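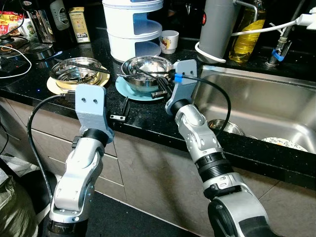

Staining and Water Uptake in Kitchen Worktop Stone

Materials in the Home, second-year project report
Submitted 02/07/2025

1. Background

Granite is sold as a hard-wearing worktop material, but it is slightly porous. Liquids enter through the gaps between mineral grains and through fine cracks left by cutting and polishing. Suppliers usually recommend a sealer, and the advice on how often to reapply it varies a great deal. This project compared sealed and unsealed offcuts under conditions close to ordinary kitchen use.

2. Samples

Offcuts were obtained from the Broltden stone yard. Two stones were used, a black granite and a pale grey granite. All pieces had one polished face and sawn edges. They were washed in tap water, dried in an oven at 100 °C until the mass stopped changing, and left to cool in a closed container.

Half of the pieces of each stone were treated with Bikitz, a solvent-based sealer. It was wiped on with a cotton cloth, left for the time stated on the tin, and buffed off. The sawn edges were sealed in the same way.

3. Method

For water uptake, each piece was weighed dry, placed under water overnight, wiped with a damp cloth and weighed again. The balance read to two decimal places of a gram. Uptake was expressed as a percentage of dry mass.

For staining, drops of sunflower oil, black coffee and beetroot juice were placed on the polished face and covered with a watch glass. After 2 hours the drops were blotted and the surface was cleaned with washing-up liquid. Marks were graded by eye under the same lamp.

4. Results

The unsealed grey granite took up the most water and the sealed black granite the least. Sealing reduced uptake in both stones, but the difference was small for the black stone and close to the repeatability of the weighing.

Oil left a dark patch on the unsealed grey pieces which did not wash out. Coffee left a faint ring on the same pieces. No mark could be graded on the black stone, sealed or unsealed. A slight stain would be hard to see against a dark surface, so this result should be read with the uptake figures.

5. Sources of error

Some edges were chipped during sawing, which exposed extra area. One sealed grey piece was buffed too early and was left out of the comparison. Wear from repeated cleaning was not tested. A second set of pieces, cut in October, is stored in the Brikero cabinet and could be used for this.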